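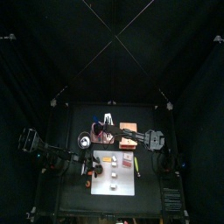
# Gorider Demand-Responsive Bus Pilot: Interim Progress Report

Reporting period ending September 2018. Grant recipient: Mistbridge Rural Transport Partnership.

## 1. Status

The pilot covers the rural zone between Baird and Cledstead, replacing two fixed routes that were withdrawn before the grant was awarded. Passenger service began in June. All milestones for the period were met except the installation of stop signs on the Cledstead side, which is covered in section 4.

## 2. Ridership

| Measure | Result to date |
|---|---|
| Registered users | 335 |
| Completed passenger trips | 3,536 |
| Active pickup points | 56 |

Trips are concentrated in the morning and early afternoon. Medical appointments and grocery shopping are the most common purposes given at booking. Use after 6 p.m. is low in the Baird half of the zone and close to zero in the Cledstead half. We do not propose a change to evening hours until a full winter of data is available.

Most bookings are still made by phone. Online booking works as specified, but users who start online often call to confirm the pickup time. The confirmation message has been reworded to state the pickup window in the first line.

## 3. Operations

Two vehicles are in daily service, with a third held as a spare. The spare was used during scheduled brake work and again when a wheelchair ramp failed inspection. The ramp was repaired under warranty.

The scheduling software groups requests received by 5 p.m. on the previous day. Same-day requests are accepted if they fit an existing run. Dispatchers report that the software underestimates travel time on the unpaved section north of Baird. A manual speed adjustment has been entered for those road segments, and late pickups there have fallen.

## 4. Issues

- **Stop signs.** The county permit for the Cledstead side took longer than planned. Signs and posts are in storage at the Mistbridge depot and will be installed when the permit is issued.
- **No-shows.** Repeat no-shows come from a small group of users. A reminder call the evening before travel is being tested.
- **Fare collection.** Exact-change payment slows boarding. Prepaid ten-trip cards are at the printer.

## 5. Budget

Spending is within the approved total. Fuel is over its line and driver training is under. We request approval to move $2,000 from training to fuel. No other changes are requested.

## 6. Next period

1. Install the remaining stop signs.
2. Put the prepaid cards on sale at the Mistbridge depot and the Baird library.
3. Survey registered users who have not yet taken a trip.
4. Submit the winter timetable for review.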